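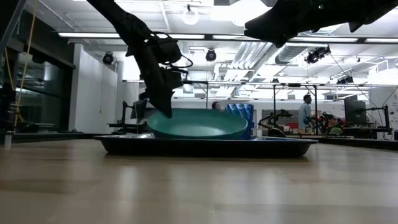
Fig. 1. Left gripper at the rim of the bowl, second arm waiting top right. Tray task.

Handout 4 -- showing the robot what you want
Notes by Rigoberto Taipe, corrections to Yutong Fang please

Two ways in, both on the exam in October:

By hand (kinaesthetic). You hold the arm and move it through the job. Motors go slack apart from gravity compensation, joints get logged. Good: you feel contact directly. Bad: your own hands and sleeves end up in the camera view, and with two arms you run out of hands quickly.

By remote control (teleop). You move something else, the robot follows. Leader arm, handheld controller, gloves, whatever. Camera view stays cleaner. You lose most of the touch though, so people squeeze too hard. Everyone does it in week one.

Look at Fig. 1 again. Smooth rim, tilted bowl, blue ribbed cup right behind it. Three things to decide before you record anything:

-- where on the rim you grip. Pick one side and stick to it. If half your demos go left and half go right the policy may average them and go for the middle, where there is nothing to hold.
-- which arm moves first. Write it down. Swapping halfway through a set is the commonest fault we see in the Esthorpe submissions.
-- what the cup does. If it's in the way, it's part of the task. Don't nudge it aside between takes without saying so in the log.

Cable: the one at the wrist needs slack. Turn the wrist through its full range before you start, slowly, and watch the loop.

Recording a set
Start pose the same every time, within reason. Vary the object positions instead, a little, on purpose. Move at a steady speed. Long pauses get learnt as well -- if you stop to think, the robot learns to stop. Bin that take and go again. Fumbles where you recover properly are worth keeping, mark them R in the log.

Last year's set on Malel: 82 demos recorded, 11 binned for pauses, one operator throughout. The Cheon group did 40 with several operators and had far more trouble, mainly becuase nobody had agreed on the grip. So more people is fine but agree first.

Replay check. Play back one demo open loop with the objects put back where they were. If it misses badly, your timestamps or calibration are off and there is no point training on any of it.

Homework
Record 4 demos by hand and 4 by teleop, same task. Plot gripper opening against time for both. Half a page on the differences, no more. Upload to Elluto by 20 August 2026, logs included. Late ones go to Yutong, not me.

Reading: chapter on correspondance problem, skip the proofs.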